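Ticket 159: Snack shelf and basket stand, practice store
Site: Junadstead
Opened by: Edgars Krūmiņa
Status: open, waiting on one part
Category: fixtures, shelf stock

Problem as reported

Green soda bottles keep going over on the upper shelf. One goes, it rolls to the front strip, and then whoever is filling a basket has to fish it out from between the chip bags. Second complaint, same ticket: baskets come off the stand two at a time because they jam together at the rim.

I love this little shelf, I really do, so I was happy to pick this one up. It looks like a proper corner store now and I want it to work like one!

What I checked first

Shelf level, side to side: fine. Front to back: dips toward the front strip. The bracket on the wall side had been hooked one slot too high, so everything on top had a gentle slope to ride down. That explains the rolling all by itself. It does not explain why the bottles tip to begin with.

Next I swapped the chips and the soda around on paper before touching anything. Chips are light and don't care about a slope. Bottles do. The yellow bags can stay at the wall-panel end, and the soda should sit farther right with more room between bottles.

Baskets: I tried pulling them apart by the rim, then by the handles. The handles are the culprit. If they are folded down inside when the next basket goes on top, they catch in the slots and the pair comes up together. Handles out, no jam. I tried it 11 times and got 11 clean lifts, which made my afternoon.

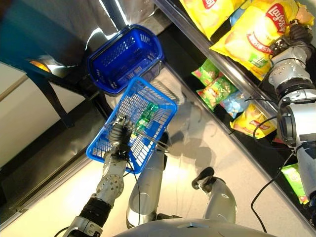
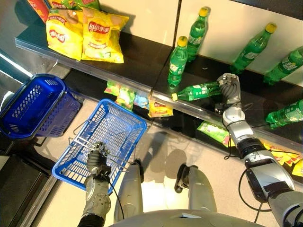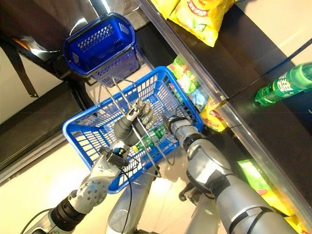 Azevedo wrote back that the slope was known at Girnska too, and that moving the bracket down one slot fixed the rolling there but left the tipping exactly as it was. The advice was to look at the liner under the bottles before blaming the bottles, and to leave the baskets alone if handles-out was working.

Good call on the liner! I lifted it at the soda end and found it had bubbled up in 2 places, right where the bottles like to go over. Pressed it flat, it came back up in a few minutes. It needs replacing, and the Calthorpe one is the right width, so no trimming.

Done so far

Bracket moved down one slot, shelf checked again, level both ways.
Soda spaced out toward the right, labels to the front.
Chip bags squared up.
Small snack packets on the lower level left as they were.
Note taped up by the basket stand: HANDLES OUT BEFORE STACKING.

Still to do

Order liner, 4 strips, so there's enough for the lower level as well.
Fit the new liner and load the bottles back on. If one goes over after that, reopen the liner question and tell me which end of the shelf.
Ask Azevedo whether Girnska put clips on the front strip. Ours lifts a bit when you lean on it.

Leaving this open until the liner is in. Can't wait to see it with a flat base under it.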